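14 March 2020

Release date tracker, working notes. Picking up from the last entry, which stopped halfway through the date field problem.

Both pages are back up after the move to the new template. Short line on each show further down. 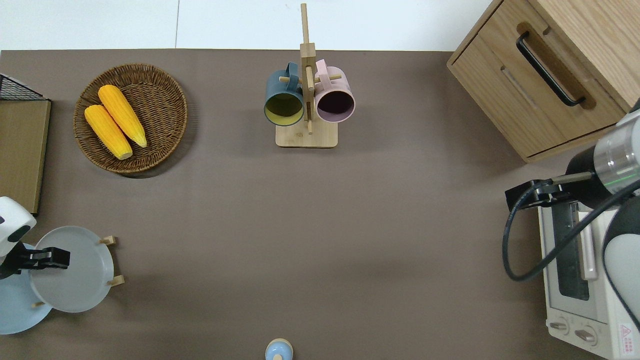
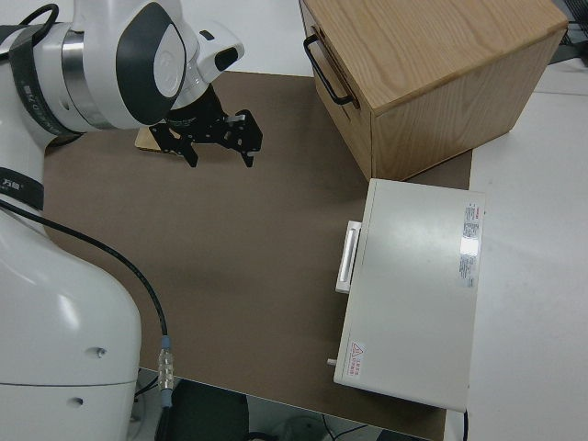
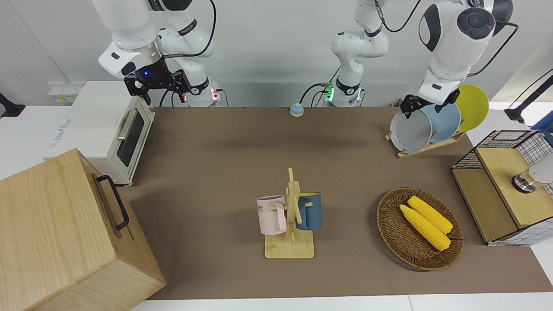
Malteo first, because it gets the most visits. The page still said "season 2 confirmed" in the title and "no official word on season 2" in the second paragraph. The first came from the old headline, the second from the text we pasted over it in the last rewrite. Changed both to "renewed, no date." The renewal notice gives 6 episodes and says nothing about a month. Two fan sites have May. I traced both to the same forum post, and the post has no source, so May stays off our page.

Cullolcombe is the harder one. The episode list has 41 entries and the broadcaster's own list has 2 fewer. The extra ones are the two halves of the pilot, which we count separately along with the joined version, so the pilot is in there three times. Deleted the halves and kept the joined version. Every episode number after it moved, and the links from the recap pages now point at the wrong recaps. Fixed the first 20 by hand. The rest need the script, and the script needs the old numbers, which are only in the backup copy. Do not clear the backup until this is done.

Derese: nothing new. The countdown clock on the page had reached zero and started counting up. Took the clock off. If we put clocks back on any page they should hide themselves when the date passes — I would leave them off altogether.

Date field. It accepts "spring", "TBA", a year alone, and a full date, and sorts them all as text. This is why the upcoming list had TBA shows at the bottom under the ones with years, and "spring" above those on one page and below on another. I split it into two fields, one for the date if we have it and one for the wording we show to readers. The sort now uses only the first. Shows with an empty date go to the end in alphabetical order. Tested on the crime and comedy lists, not yet on anime, where the split seasons will probably cause trouble.

Naltport has the wrong poster. It is the season 1 poster with the number painted over, sent in by a reader. Removed, using the plain title card for now.

Wording, for anyone writing new pages: "confirmed" only when the broadcaster or the streaming service has said it. "Expected" needs a named source in the same paragraph. Leave out "rumored" unless the rumor is the subject of the page. Check the title against the text before saving, see Malteo.

Still open:
Recap links on Cullolcombe, from the twenty-first on.
Anime list with the new date field.
Cast table on Derese shows two actors for the same part. One of them may be the flashback version. Watch the last two episodes again and check the credits.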